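Yellowish haze on white table top, and is the wood edge safe to wet?

Posted by Kirstin Dow in Cleaning & Surfaces, Tuesday, August 12, 2025
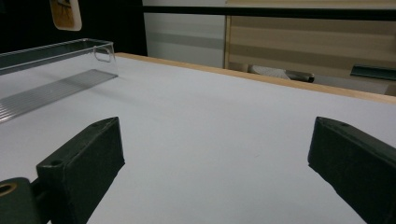 White top with the pale wood edging, clear tray at the left

Quick one as I'm at work. Got a white table second hand from a place in Lutham, matt finish, thin light wood strip along the edge. In daylight it looks fine, under the lamp in the evening theres a yellowish haze in the middle. Washing up liquid did nothing. Tried a cream cleaner on a tiny patch underneath and it went shiny so stopped. Don't know if the strip is real wood or a stuck-on trim. Can I get it properly wet or not? Also do I need felt pads under the plastic tray, it gets dragged about all day. Want it sorted before October, my sister's having the table then.

Fiona Baxter
No more cream cleaner!! It's gritty, it polishes matt surfaces and you can't un-shine them. Warm water, spoonful of bicarb disolved in it (fully, no grains), soft cloth, leave it 4 minutes, wipe off with clean water, dry. Do it twice if needed. If the haze is old polish or silicone spray you'll want a bit of white spirit on a cloth instead, test underneath first, window open.
Edge: treat it as real wood till you know otherwise. Damp cloth, wrung right out, along the strip not across. Look at the end of a strip or a corner. If there's a seam where a thin layer meets the board its trim, and water getting in there will lift it.
Tray: yes to pads. Grit under it does the scratching more than the plastic.

Jhun Pangilinan
magic sponge. job done

Fiona Baxter
Same problem as the cream, Jhun. Very fine abrasive. Fine on gloss, not on this.

Etenesh Tekleab
Had the same with ours, was only the lamp. Warm bulb. Swapped it for a daylight one and no haze. Worth checking before you scrub anything, hold a sheet of printer paper next to it and see if that goes yellow too. Can't help with the edge sorry, ours is metal.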